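Storage corner: are clip-top boxes worth it?

Vanderstead wants us all to believe that the right tub will sort out a messy table. I have my doubts. Clarnora's set of boxes costs 38 pounds, and I have yet to meet a puzzle that cared what it was kept near.
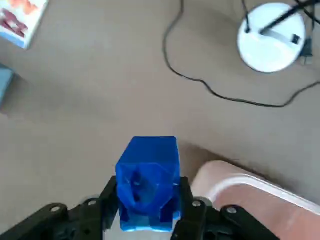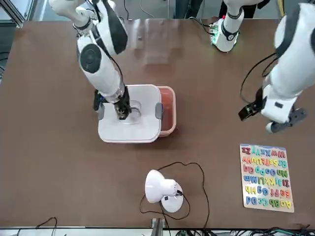 My main quarrel is with lids. A white box with grey clips looks smart, but small things go in and are forgotten until January. An open pink tub does the same job, and you can see what you own. Clear cups are fine for odds and ends, if you must. Alphabet boards need no box at all. Put the letters back in the board and stop shopping.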